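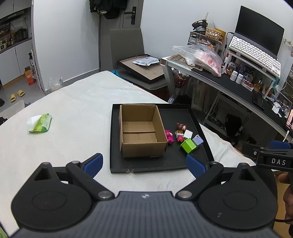

Page 2 of 10

**White cotton going gray in hard water: Broketti 1595, Nusdale supply**

---

**p_nieminen** wrote:

To answer the question at the bottom of the previous page: yes, I ran the same load without the Swati powder. Gray was unchanged. The sheet on the bed has been through the hot cotton program every week since I moved to Nusdale, and it's noticeably duller than the spare that stayed in the closet. Same weave, same maker, bought together. The pillowcases are worse than the sheet.

Water is hard. I don't have a lab number, only the strip, and the strip is at the last color on the card.

---

**themis_tz** wrote:

If the strip is at the last color, it only tells you the hardness is at or past that point. Get a drop titration kit. You can't dose detergent against "last color on the card."

The mechanism is ordinary. Calcium and magnesium tie up part of the surfactant, soil comes off the cloth and isn't held in suspension, and it settles back on the cotton evenly enough that you don't see it until you hold it next to something clean. Underdosing in hard water produces exactly this. What dose are you using?

---

**p_nieminen** wrote:

The soft water line on the scoop. I was told more powder leaves residue.

---

**themis_tz** wrote:

There's the fault. Use the hard water line for the stated load and soil level. Residue from too much powder is a rinse problem and you can fix it with an extra rinse. Redeposited soil is harder to get out.

---

**BrynLyk** wrote:

I don't agree that dose explains all of it. The 1595 has an eco cotton program that runs cooler than the dial suggests and makes up for it with time. If p_nieminen is on that one, the bleach activator in the powder may be doing its job and the fats still aren't moving. Pillowcases worse than the sheet points to skin oil and hair product. General redeposition ought to gray the whole load to the same degree.

Which symbol is lit when you start?

---

**p_nieminen** wrote:

The leaf. I assumed that was only the spin setting.

---

**BrynLyk** wrote:

Leaf is eco. Turn it off for bed linen. The manual has it in the program table, in the footnote under the table.

---

**andor.v** wrote:

Fit a softener and stop arguing about scoops. I put in a Jisateck on the incoming line in June and cut the powder by half. Towels are softer too.

---

**themis_tz** wrote:

A softener works. It also costs far more than a box of washing soda, needs salt, and needs a drain connection that a rental may not have. It won't remove what's already in the cloth any faster than a correct wash would. I'd do it last.

Also, "towels are softer" can mean the rinse isn't clearing as well. Softened water can feel slick with detergent still in it. Put a towel in a basin of plain warm water and agitate it. If it foams, you're still overdosing.

---

**andor.v** wrote:

It did not foam. I checked when I commissioned it.

---

**jurgita_s** (moderator) wrote:

Softener sizing has its own thread in Plumbing. Please take it there.

For p_nieminen, the order I'd use:

1. Empty hot run with citric acid. Read the machine manual first for any warning about seals.
2. Linen only, leaf off, hottest setting the care label allows, powder at the hard water line.
3. Extra rinse.
4. Repeat once before judging. Compare against the closet sheet in daylight, dry, folded to the same thickness.

Do not mix the acid with any chlorine bleach, and don't run them back to back without a rinse between.

---

**BrynLyk** wrote:

Agree with the list, except I'd soak the pillowcases overnight in oxygen bleach between steps 1 and 2. Oil that old will not shift in 2 washes.

---

**themis_tz** wrote:

Soak is fine. Then it's no longer a test of the dose, so keep one pillowcase out as a control.

---

**p_nieminen** wrote:

Titration kit ordered. One case held back and marked with a laundry pen inside the hem. Citric acid run is on now. I'll post the hardness figure when I have it.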